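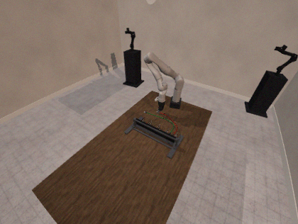 Notes for Sunday slot, 40 mins incl. questions. Don't read these out.

Start: who has tried to get a robot to handle cable? Wait for hands. Say what Mandden is in one line (simulated cable handling, arm, two cables, a bar with pegs) then move on. Logo slide is quick, skip if late starting.

Why cables
- a box stays box shaped. cable doesn't
- grab it in the wrong place and the other end goes somewhere you didn't plan for
- two cables worse than one. Red and green so people driving can tell them apart. The learner gets colour too, come back to this at the end

Where examples come from
A person drives the arm, we record the lot. Joint angles, gripper, camera views, cable state from the simulator. One go = one episode. 922 episodes kept as of May. 119 thrown out, say why:
- driver gave up halfway
- cable went through the bar (solver bug, fixed in Drekance, get the laugh here if there is one)
- long pauses. Learner copies pauses!! It will sit there hovering over the cable like it has forgotten what it came in for

SLOW DOWN here, talked too fast at the Shehu run through.

Start positions
Cable ends close together near the gripper to begin with, fixture out in front of the base. We shift the fixture and turn it a bit between episodes. First batch we didnt, and the policy learned one path by heart. Moved the bar a hand's width and it reached for thin air. Show clip 2. If clip 2 won't play just describe it, do NOT fiddle with the laptop.

Drivers
- new drivers need 60 practice goes before we keep anything
- styles differ a lot. One goes over the bar, another comes in from the side. Mixing both with no label made the policy dither in the middle
- now we tag style per episode. Helped more than the bigger network did

Bad goes are useful too
Dropped cable, then picked up again = keep. Dropped and left = bin. Took us far too long to agree on that. Zusus tool lets you trim start and end, mention it's free to use, link on last slide.

Sim vs real
Somebody will ask. Answer: cable stiffness is the weak spot, we change it every episode, still not enough. Don't promise dates for the real bench.

Colour thing: swap red and green and it falls over. Own up to this before questions, looks better than being cuaght out. Fix is random colours, running now, no results yet.

Last slide, link, stop talking. Water is under the lectern.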